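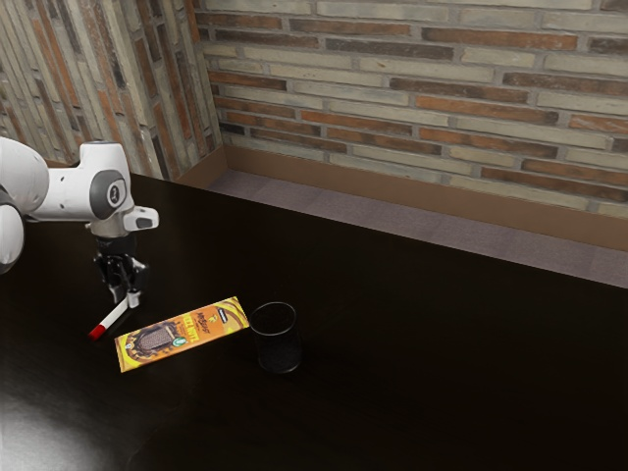 Marker task moves to remote control

The Sillen group in Drondstead has started collecting demonstrations for its next tabletop task, picking up a marker and putting it in a cup. The practice version runs in simulation, with a white arm, a dark table, a slim marker with a red cap and a chocolate bar lying between the marker and the cup. The bar is there as clutter and should be left alone.

Operators drive the arm with a handheld controller from the Wunadville office. So far 197 demonstrations have been saved, and the target is 3,000 by the end of November. Of the first batch, 34 were thrown out, mostly for long pauses before the grasp. If you lose your grip on the marker, keep recording and try again - recoveries are useful and we want more of them.

Sessions last 30 minutes. New operators should do the Butt warm-up course first, then ask for a login at the front desk. Hand guiding on the real arm will start once the simulated set is finished. Please don't change the table layout between takes, as the reset script does that on its own.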